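Speaker notes: Can it do the tidying yet?
January. By Sosina Tilahun

Start without slides. Ask who has a robot vacuum. Then ask who still owns a broom. Wait for the hands.

Say early on that I'm not against any of this. I'd love to hand over the washing up. My complaint is with the word "solved", which I heard 4 times at Namon in one afternoon.

Slide 2, the Drerkik figures. They report 100 runs of putting a storage tub back against a wall, with 66 finished unaided. Read it slowly. Then ask the room whether they'd keep a Saturday helper who managed that. (If someone says "it will improve", agree, and ask by when.)

Slide 3, what the number leaves out. Who set the tub down at the start of each run? Was it the same tub? Was there anything in it? The write-up doesn't say. I wrote to ask and got a brochure for Morsy.

Pause for water. Don't do the dishwasher story unless we're running early.

Slide 4, the shop floor. Timunska has 300 bins in its back store and people shift them all day without thinking about it. They tilt a bin to judge the weight, nudge it with a knee, feel it catch on something and stop. A gripper has to get most of that from two fingers and a small camera. Dark shiny plastic is awkward too. Reflections can look like edges, and a scratch can look like a seam.

Slide 5, leave it up while I talk about gaps.
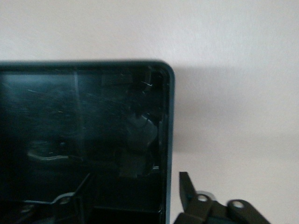 Wrist camera view: one gripper finger beside the rim of a dark, scuffed plastic container.

Point at the strip of pale background between finger and rim. Closing a gap like that is the whole job, and you or I would do it by touch. Ask for guesses: which marks on the plastic are scratches and which are reflections? Let them argue for a minute.

Finish on what would change my mind. A messy room, things the machine hasn't met before, no one standing by, and the failures printed next to the successes. Then questions. Keep the Morsy price question for last, it eats the time.

Recent items
Why folding towels is still hard
Notes from the Namon open afternoon
Robot vacuums and stairs

Last updated: January, 4.30 pm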